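Home | Issues | Authors | Submit | Contact
Last updated: May

3.2 Why people stay at Harville

The usual account of staff retention is that workers stay where they are valued. Our survey of 1522 employees at Dromau, a maker of garden furniture with its main plant at Harville, suggests that they also stay where the parking is good. We take up pay first and leave the softer matters for later.

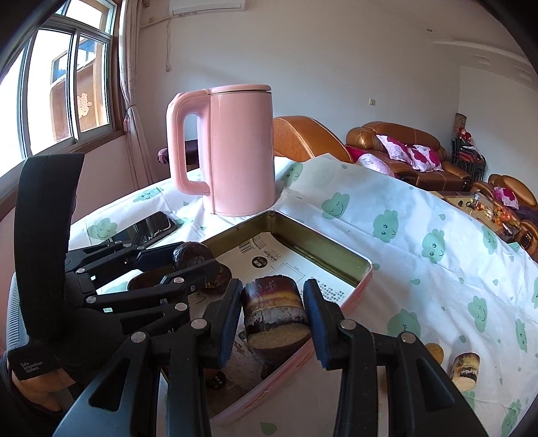
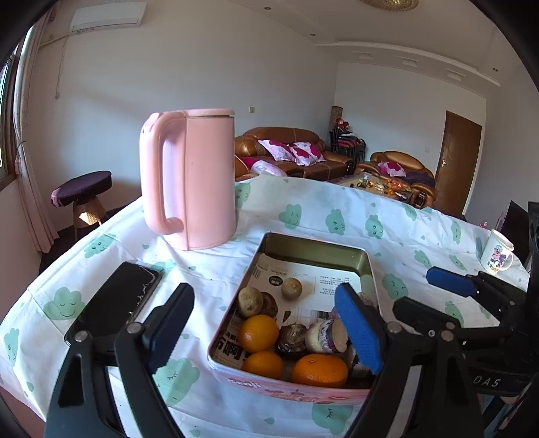
Figure 2. A short cylindrical container with a dark brown label (first panel); a rectangular tray of fruit and snacks on a white tablecloth (second panel).

Long-service awards at Dromau begin at 3 years, a threshold that flatters the firm's record and costs it very little. The award is a certificate and a voucher worth $200, and the voucher was mentioned in interviews far more often than the certificate. Food did better than either. A tray of fruit and snacks, such as the one in the second panel of Figure 2, came up again and again when staff were asked what made them feel noticed – a finding the personnel office received without joy, having just paid for the Isatgate recognition software.

Pay explains less than we expected. Workers at the Nautiyal site earn slightly more than those at Harville for the same grades, yet leave sooner. Managers there blamed the local job market. Staff there blamed the managers. Our data do not settle the dispute, though the exit forms lean one way. Length of service by site and grade is taken up in the next section.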